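Notebook, gripper bench, November

Start 9:20. Today I continue the comparison of finger pads. Ivars Pärn asked me to write down also the things which look obvious, so this entry is longer than the last one.

Fingers under test

Set A is the smooth rubber from Besico, the one we used all summer. Set B is the mesh pad, which came from Navickas together with the dark finger bodies. Same gripper base for both, same controller (the Cernow box, firmware not touched). I changed only the fingers and the width calibration after it.

Mounting of set B took me longer than I wanted. The screws are one size shorter than the screws of set A and I first looked for them in the wrong drawer. Please do not mix them again. I put them in the small bag with the blue tape.

Calibration

Closed position was wrong after the change. The controller reported a gap of zero while I could still push a sheet of paper between the pads. I ran the homing three times, and the third time the paper stayed. I do not know why it needed three. With set A one time was always enough. It is possible that the new pad is softer and the controller decides too early that it has found the contact. I lowered the homing speed by one step and the next homing was good at the first try. I leave it like this for now.

Force limit is at 3000 in controller units, same as for set A. Ivars would like to have it in newtons. I would like it too, but the load cell is still at Flallbridge and they do not answer my mail.

Small objects

The clamp from the old task list was picked 47 times with set A and 47 times with set B, always from the middle of the near panel, lying flat. Set A lost it 17 times. Set B lost it less often, but I made a mistake in the log and a part of the tries has no result written, so I will not give a number here. I will repeat it. What I can say already: when set B loses the part, it loses it during closing, and with set A it was mostly during lifting. For me this is the more interesting result.

One more observation about the mesh. It catches fibers from the cleaning cloth. After I wiped the pads there was fine lint in the pattern and I had to take it out with a brush. Use the brush from the beginning, not the cloth.

Wrist camera

The camera bracket is the same, but the fingers of set B take more of the view in the lower corners. For the near panel this is not a problem when the gripper is open. When it closes, the target is between the fingers and I see mostly pads. I tried to tilt the camera one notch up and then the near part was lost completely, so I went back.

For the far panel the view is good. The small orange and black part near the back wall is easy to find between the open fingers, and the simple color threshold has no trouble with orange on this pale top. The black ends are a different story: the threshold takes only the orange, so the computed center can move to one side depending on how the part lies. Then the gripper closes not on the center. I think that a part of the bad tries comes from this, and we blame the pads without reason.

The clear cup at the left is the hard one. In the picture it is nearly only gray outlines and one bright spot, and my detector does not find it at all. Ivars says to use the bright spot. I do not like this idea - the spot will move when the lamp or the wrist moves - but I promised to try.
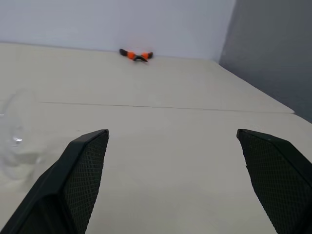 Seam of the table

The joint between the two panels makes a thin line almost across the whole view, and the edge detector likes this line very much. In 29 images which I checked by hand it was reported as an object edge in nearly every one. I added a mask for it, but the mask is fixed in image coordinates, so it is valid only for the one wrist pose. A better way would be to calculate the line from the arm position. I have the table corners measured, so it should be half a day of work.

The panels are also not flush at the right end, the far one steps out a little. I used this corner as a reference point in the spring. If somebody pushes the panel, the reference is gone, so please tell me before you move the table.

Controller

Two times the Cernow box stopped with a timeout between "open" and "move". Both times it was after a long pause, when I was writing. I suspect the sleep setting of the laptop and not the box. I switched the sleep off at 14:10 and it did not come back until the evening, but the waiting times in the afternoon were also shorter, so this is not a proof.

To do

Repeat the clamp series with set B, with a full log.
Change the threshold so that it uses orange and black together.
Try the bright spot for the cup (Ivars).
Calculate the seam from the arm pose.
Write again to Flallbridge about the load cell.
Order longer screws for set B, two spare bags.

Stopped 18:40. Set B stays mounted, the arm is parked and the air is closed.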